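Notebook, folding table, March — morning into early afternoon

Started a little after nine with the Palgate bag, the one that had been leaning against the radiator since last week. Mostly kids' and small adult sizes, mostly soft pants and leggings, and a great many of them with elastic waists, so I decided to stay on waistbands for the whole session and get the method settled once and for all.

What I had been doing up to now was the Hollness fold as written on the card: legs together, crotch point tucked in, then thirds from the hem up. It works nicely on jeans and on anything with a flat band. On elastic it gives me trouble every time. The band pulls itself in, the legs stay wide, and by the third fold the bundle is a sort of fan that leans over as soon as you set another one on it.

So today I tried leaving the band alone. Lay the pants flat, don't stretch the waist at all, let it gather the way it wants to, and bring the legs over to match the width of the gathered band. Then fold up toward it and tuck. The point at the bottom stays a bit blunt and I have stopped fighting it. Did 18 pairs this way before lunch and was happy with most of them, which is a better morning than I've had with this bag.

Slippery fabrics are still the weak spot. Anything with a bit of sheen wants to slide open along the side where the legs come over, and smoothing it harder only makes new creases going the other way. I found that pressing with the flat of the hand and then leaving it be for a moment was as good as anything fancier. Cotton knits don't care, you can be as rough as you like.

To do: rewrite the card for elastic waists and keep the Hollness one for flat bands. Ask whether the Semeo shelf is deep enough for bundles this long, or whether I should go to quarters. The perforated basket stays on the table from now on, I like having it within reach.

Lavender pair, folded the new way, gathered band at the top:
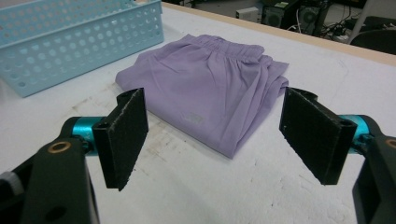

Page last changed: March, 2:40 pm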